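The Gosside hairpin is where most entrants in the Stirkwood sprint series lose their time, and Ha-rang Yeom has spent much of the winter break working out why. Yeom engineers the two cars run by Zesta, a small single-seater team that finished the season second in the standings. The questions put to her were mostly about rear tire temperature, because that is what the paddock argued over at the last round.

"The drivers report understeer at Gosside," Yeom said. "The data shows the rear giving up first. The driver corrects for the rear on entry, carries that correction to the apex, and by then the front has too much steering angle in it. So he feels understeer. He's describing the last part of the corner and the fault is in the first part."

Zesta's cars run a sealed differential and a control tire, so the adjustments open to the team are limited to springs, dampers, anti-roll bars, ride height, camber, toe and pressures. Yeom starts with pressures. At the final round the team went out 2 psi lower at the rear than in January testing. The change helped over a short run and cost time over a full race distance.

"The carcass moves more at low pressure, and it heats up," she said. "For five laps that's good. After that you have a tire that's hot in the middle of the tread and a driver who can't use the throttle early."

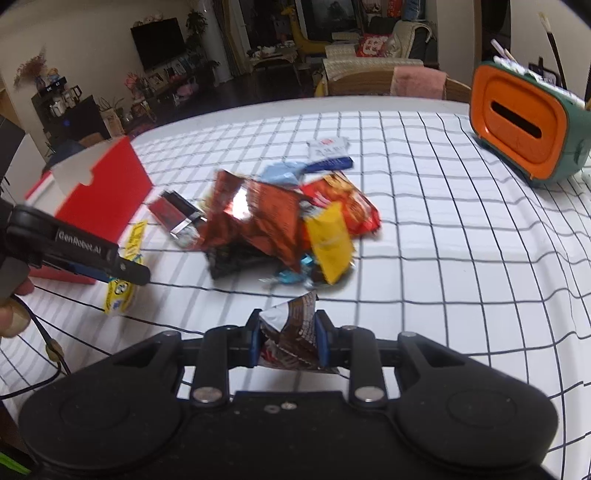
Issue 116

Do-yoon Yeo, who drives the second car, had a different view during the season. He asked for a stiffer front bar at three rounds running and got it twice. Yeom does not think the change was wrong. She thinks it was judged on the wrong laps.

"Do-yoon's best sectors came on new tires, and on new tires almost any bar setting works," she said. "We should have looked at the second half of the stint. I've since gone back and thrown out the out-lap, the first flying lap and anything behind slower traffic. What's left isn't much, but it's consistent. The stiffer bar was slower at Gosside and neutral everywhere else."

Asked whether the drivers accept the finding, she said Yeo had read the report and sent back a page of notes. Two of his points changed the test plan. One concerned brake release, which the team had been logging at too low a rate to see properly. The other was the bump on the inside curb, which he avoids and his teammate does not.

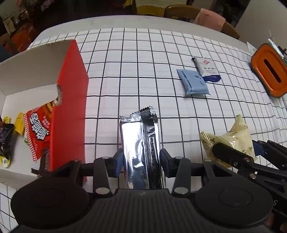

*Snack packets and a red and white box on a table with a grid-patterned cloth.*

The damper program is the larger job. Zesta moved to a Mazandarani unit at the start of the season, and Yeom describes the first four rounds as a calibration exercise held in public. The low-speed rebound adjuster has 19 clicks. Only the middle part of that range made a difference the drivers could report, and the steps within it were not even.

"Click to click, you'd expect a regular change in force," she said. "On our dyno it's small, small, large, small. Once you know where the large one is you can stay away from it. Before that we were making what we thought were minor changes between sessions and handing the driver a different car."

All the units have now been run on the dyno and matched in pairs. The spread between the best and worst pair was over 5 percent at low shaft speed. Yeom considers that acceptable for the front axle and too much for the rear, so the closest pairs will go on the rear of both cars.

She was less willing to discuss ride height. The series checks it after each race with the driver out of the car, and several teams are believed to be running close to the limit. Yeom said Zesta leaves a margin for fuel burn and skid wear and has never been called back for a second measurement. She would not give the figure. 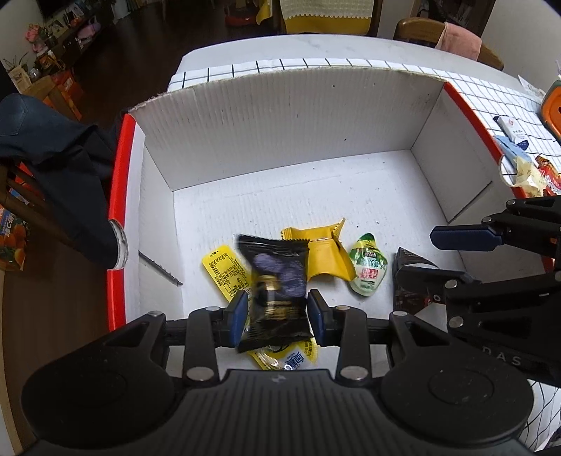
Sun-ja Sung takes a harder line on the subject and said the check ought to be moved to the pit exit, before the race, where wear cannot be used as an argument. "If the car is legal when it leaves, measure it when it leaves," Sung said. Yeom, told of this, agreed that it would be simpler to police. She pointed out that it would also slow down a pit exit that already backs up when the session is delayed by rain.

The test plan for January covers two days. The first is for brake logging at a higher sample rate, with both drivers using the same car and the same bar setting. The second is for long runs only, at the higher rear pressure, with the matched dampers fitted. Qualifying runs have been left out.

"We know how to do one lap," Yeom said. "I'd like the rear temperatures at lap 15 before I order any springs."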